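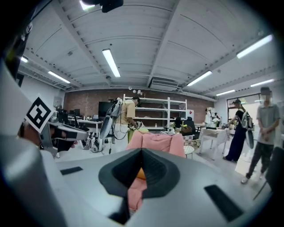 The pink armchair in our main room, under the white corrugated ceiling.

About Veststead

Veststead looks after upholstered seating. We clean it, repair it, cover it again when the fabric is past saving, and store it for customers who are between homes or offices. Most of what comes through the door is armchairs and dining chairs, with a sofa now and then.

We started in a single garage on the Sorna road and moved to our present building when the garage filled up. Today we have 8 people on staff and more than 165 regular customers, mainly small hotels, waiting rooms and private homes in Sorna and Brusta.

Padded armchairs are the largest part of our work. Arms and the top of the back usually show wear first. We check the padding before we touch the cover, and we tell you the price before any work begins. If a chair only needs cleaning, that is what we quote for.

Storage is at our Ngau site, which has 29 bays. Each piece is tagged and wrapped in cotton sheeting - we don't use plastic on fabric. You can add or collect pieces with one day's notice.

Pickup and delivery are included within Sorna. For Brusta and farther out there is a flat charge, shown on the quote.

Visitors are welcome from 9 a.m. to 4 p.m. Please call first if you are bringing a large piece. We close for stock-taking in February.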